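Bed-making

Bed-making is the household practice of straightening, tucking and covering the bedding on a bed after it has been slept in, usually so that it can be slept in again. It is among the most widely taught domestic chores and among the most widely skipped.

History

Early beds needed a good deal of work. A sack of straw had to be shaken, turned and now and then emptied, and "making" a bed meant just that: the thing was put together each evening and taken apart in the morning. The word outlived the straw. In the hill town of Nava, household rules required servants to beat the bedding 20 strokes on each side, a figure that seems to have been chosen by someone who did not do the beating.

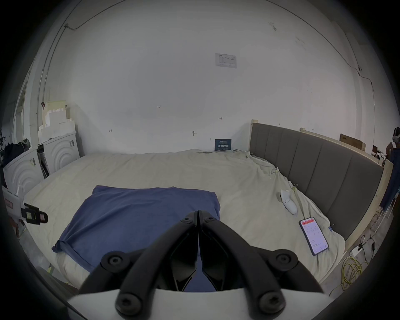 The fitted sheet, with elastic at its corners, removed much of the skill from the job and replaced it with the problem of folding a fitted sheet. Older flat sheets depended on the tuck, and a loose one wandered by morning. Wrinkles remain common in either case, and a cream-colored sheet bunched into folds near the headboard is a familiar result. Upholstered headboards, often divided into vertical padded panels, came into fashion partly as a comfort to people who read in bed -- and partly, it must be said, as something for pillows to fall behind.

Methods

The Skaltulwood method, named for the boarding school that enforced it, calls for 3 separate tucks at the foot and a folded corner at 45 degrees. Pupils were inspected each morning and are said to have slept on the floor to save time. The Plorkska method, popular in colder regions, consists of throwing a quilt over everything and leaving the room.
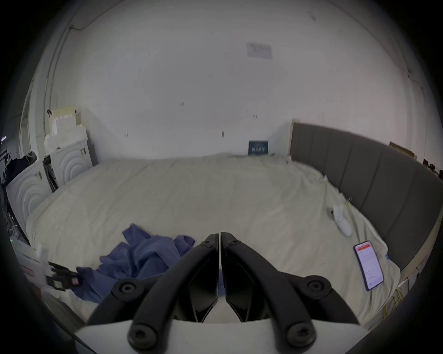 A wrinkled off-white sheet on a large bed.

Opinion and debate

A February survey by the bedding maker Primumeck found that 78 percent of respondents made their beds daily. A follow-up question, asking whether the bed was made at that moment, was dropped from the final report. Supporters of the habit hold that it starts the day well. Opponents favor airing the mattress, a position that has the advantage of requiring no effort.

See also

Bed sheet
Duvet
Laundry
Pillow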